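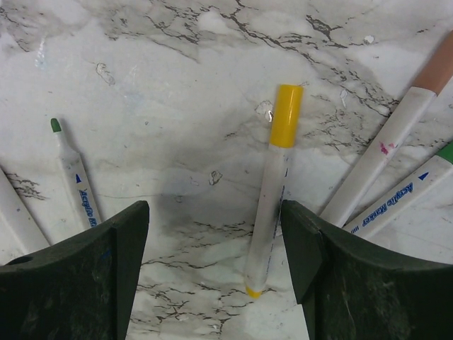
Markers on a marble-patterned work surface.

Seidu Ansah has spent most of the past year on one part of the Skaltum wagon, the rear lower control arm bush, and he would like to spend less time on it from now on.

Ansah leads chassis tuning for Prendia, the contractor engaged to adapt the Skaltum for Australian roads. The car arrived with a European suspension tune and a towing figure that local dealers considered too low. His brief was to fix both without changing the body or the wheelbase.

"The original tune was good on smooth bitumen," he says. "On corrugations the rear axle steered itself. You could feel it through the seat at 78 kilometres an hour, and a little above that it went away again."

The cause was bush compliance in the lateral direction. The team tried 6 rubber compounds, all moulded by Brundex, before settling on one with a stiffer outer ring and a voided centre. The void lets the arm move fore and aft over sharp edges while holding the toe angle steady.

"A stiffer bush by itself is easy," Ansah says. "Then the customer hears every expansion joint. We had one compound that handled beautifully and sounded like a drawer full of spanners."

Damper valving followed. Rebound was increased at the rear and left alone at the front, apart from a small change to the low-speed bleed. Spring rates went up at the rear only, and the bump stops were lengthened to come in earlier and more gradually when the car is loaded.

Amerley Asamoah, who ran the durability schedule, says the February test block was the one that decided the final specification. Cars ran on gravel in the heat, fully laden, with a trailer on alternate days.

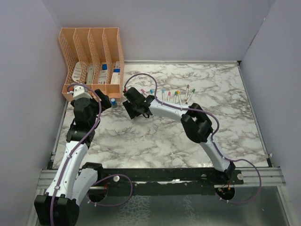

"Damper oil temperature was our limit," she says. "The first set faded before lunch. We went to a larger reservoir and the fade moved outside anything an owner is likely to do — you would have to be trying."

The steering was recalibrated in the same period. Ansah asked for less assistance just off centre and a slower build-up of weight past a quarter turn. Two software revisions were rejected before a third was approved for production.

He is less satisfied with the tyres. The local car keeps the overseas tyre, and he would have preferred a taller sidewall. "We put the case and it was costed. I understand the answer."

Asked whether other markets will pick up the local parts, Ansah says the bush has been released for two of them and the damper valving is under review. The bump stops will stay local.

His team has now moved on to the hybrid, which carries its battery under the rear floor and weighs more at that end. The bush will need to be looked at again.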